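**Prüfliste Greifpaket Riveva, Simulationsstand Nachttisch**
Prüfung: Donnerstag, Szene 402

- [x] Schubladen geschlossen, alle drei
- [x] Karte liegt flach auf der Ablage
- [x] Greifer in Ausgangslage leer
- [ ] Abstand der Finger zur Bildtafel. Kommentar: zu knapp, Anfahrt von oben nacharbeiten.
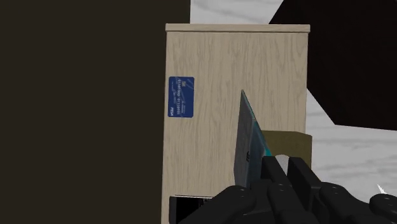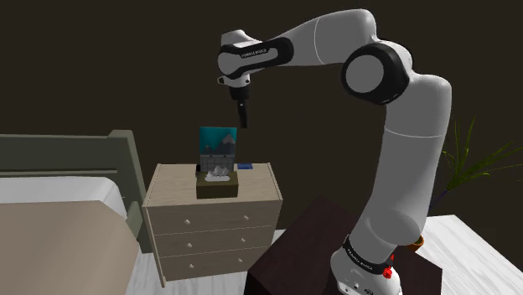 *Nachttischablage mit schwarzem Greifer: oben Draufsicht, unten Ansicht mit Arm und Bett.*

- [ ] Kollisionsprotokoll Lauf 1083 fehlt, bei Brimov anfordern
- [ ] Not-Halt im Angebot nicht beschrieben

Freigabe: offen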